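Home | Blog | Projects | Clubs | About me

Retaining walls, round two
Last updated: March

So the wall at the bottom of the Penry path is finally getting looked at, and I am way more excited about this than a grown adult should be! I did my first couple of years out of school on drainage, mostly culverts and parking lots, and I still can't walk past a leaning wall without stopping to stare at it (my family has learned to just keep walking).

The wall holds up the slope behind the Bukum apartments. It's 300 feet long and it has had a belly in it for as long as I've lived in the neighborhood. Everybody blames the trees. I blame the water. There are weep holes along the base, but half of them are plugged with dirt, and after a good rain the top of the bank squishes under your boots. Wet soil is heavy, and it pushes!

Vistel did the survey over the winter. They put in 3 borings and found clay pretty much all the way down, with an old layer of fill on top that has bits of brick in it. I'd have loved one more boring at the north end, where the bulge is worst, but hey, not my budget.

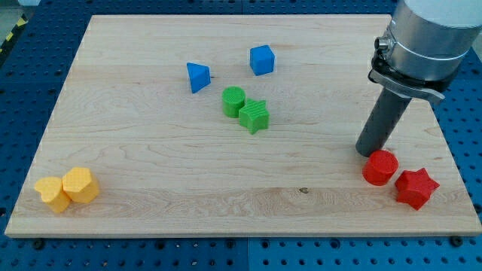

Bondus Structures & Slopes Club

There are two options on the table right now. One is to leave the wall standing, dig out a strip behind it, lay a proper drain with gravel and fabric, and tie the worst section back with anchors. The other is to knock the whole thing down and build a new one in reinforced concrete with a wider footing. Option two looks great on paper, but you'd have to close the path for 10 weeks and move a gas line, and I can just hear the emails already.

I'm a drain-and-anchors person. Get the water out first, put a few survey targets on the face, and watch it for a year. If it keeps creeping after that, fine, bring in the excavator and I'll come watch with a coffee.

The drawings are up in the Penry library, next to the copier. Sheet 2 is the one to look at, the cross section, although the slope is drawn a lot gentler than it feels when you're hauling groceries up it.

Share (10) | Comments (3)

Older post | Newer post | Back to top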